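Stories > Short fiction > Siroveck

Search stories Go

The Table

by Milagros Mosquera

My aunt Lejla left Julach in June with 18 boxes and a key that opened nothing. In Siroveck she rented a room and hung the key by the door.

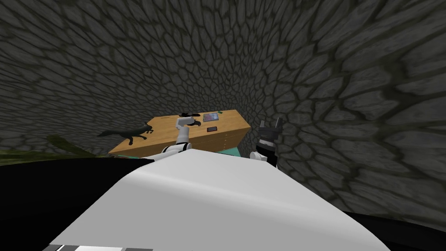

Each evening she wrote to her brother, and he never answered. She told him about the bread and the rain. Once she told him her dream: their mother's table, the color of honey, with its drawers, standing inside a high wall of round gray stones. She tried the key in every drawer. In the seventh letter she asked him if he still had the table.

He came at night, carrying one drawer.

Print this story | E-mail to a friend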